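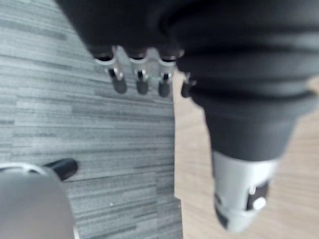

Gripper fingertips over carpet

The sea scorpion that walked at Sekby
Speaker notes, Clullevance evening talk, February 17, 2025
Kauko Nurmi

Opening (slow, wait until people sit)

Good evening and thank you for coming in this weather. My name is Kauko Nurmi. I study old footprints, and tonight the footprints belong to an animal with no feet in the usual sense. It had legs with many joints, a hard shell and a long body. We call this group eurypterids. Most people say sea scorpions.

Say the word two times, slowly: eu-RYP-ter-id. Last time people asked me about it for ten minutes.

The name sea scorpion is a little wrong. They were not true scorpions, and many of them did not live in the sea. Some lived in rivers and in water near the coast. They are distant relatives of the spiders and scorpions we have today. The last of them died out before the first dinosaurs.

The place

Sekby is an old sandstone quarry. The stone was cut for doorsteps and for the walls of barns. The workers had their own name for the red bed near the bottom, Jugah, and we kept this name in our field notes because it is short and everyone in the village knows it.

The Jugah bed was once wet sand beside slow water. You can see ripples in it, the same kind you find at a lake shore. On top of the ripples there is a very thin skin of mud. This skin is the reason we have prints at all. In clean sand they would fall in.

(If somebody asks whether they may visit: the quarry is closed in winter, and the path is bad until the snow has gone. They can write to me.)

How it was found

Neelam Singhal found the first slab. She was looking for plant remains and she was, in her words, annoyed at the stone. It was late in the afternoon and the sun was low, and the low light made shadows in every small hole. She saw rows. At noon she had walked over the same slab and noticed nothing.

We came back in December with lamps, which we put flat on the ground to make the same kind of light. It was cold work. We cleaned two slabs with soft brushes and water, and on these two slabs we have now recorded 771 prints.

Pause here. Let them take in the number.

What the prints show

The prints belong to three trackways. A trackway is the line which one animal leaves when it walks. Two of them run side by side for a short way and then separate. I am often asked if the animals walked together. I don't know. One may have passed an hour after the other, and the mud would look the same to us.

In the third trackway there is a groove down the middle. We think this is the tail, or the rear part of the body, dragging. A body in deep water is partly carried by the water and would drag less. So this animal was perhaps in very shallow water, or out of it. I want to be careful. Some colleagues read the groove in another way, and their argument is fair.

The outer prints are bigger than the inner ones. This fits with an animal whose back legs were longer than the front legs. We have no body from Sekby, not even a piece of shell. Without a body we can't give the species, and I will not guess tonight, also not at the coffee.

How we measured

We made a model of the surface in Vokis, the program our group uses for maps of stone. On the screen you can move the light around as you like. Neelam marked every print and I marked every print, each of us alone, and then we compared. Where we did not agree, we went back to the real stone. A print that only one of us could find on the stone was left out.

(Skip the next part if the time is short.)

We also tried to measure how fast the animals walked. For this you need the length of the legs, which we must estimate from the width of the trackway. The error is large. The steps are short and close together, so I am happy to say "slow" and stop there.

What comes next

There is more of the Jugah bed under the waste stone on the east side. We hope to open a small part of it when the ground is dry. The two slabs will stay where they are for now, under covers. Lifting them could break the mud skin, and we have only one chance with that.

Questions

Repeat each question into the microphone. The cast goes around the room now, start from the left side. Please hold it with both hands.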